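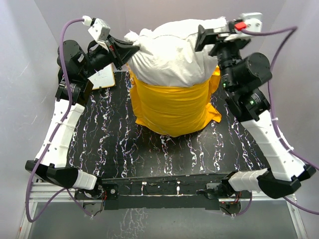

Tsz-kin Cheng wrote under the October post that cloth is the wrong place to start, and that I should get rigid blocks working on both arms before going near anything that folds. Fair point, and the blocks do work. They also hide most of the faults I care about. A block forgives a gripper that closes a few millimetres late. Fabric gathers up in front of the fingers and you end up holding a different bit of it from the one you planned.

Changes since the last post. The purple leads now run down the outside of each arm with a loop of slack at the gripper end. The old route went through the elbow and pulled tight at full reach. Thin white cable ties on the white links.

The controller is still the Korketti board. I moved the logging to Nekico, which writes one file per run and drops fewer samples. The log stands at 3,629 grasps, of which 2,052 were with both arms closing on the same piece of cloth.
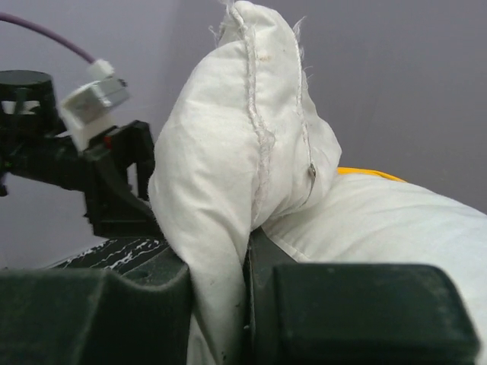
The closing threshold took the longest. I had the current limit set at 457 in the config, copied from the block tests, and it was too eager: the fingers stopped as soon as a fold bunched up between them. I now close to a set position first and only read the current after that. It costs a little time per grasp and I can live with it.

Next job is the left wrist, which has some play in it. Fesach sell a replacement bearing. I'll fit that before touching the software again, then rerun the first 2,000 with the same settings.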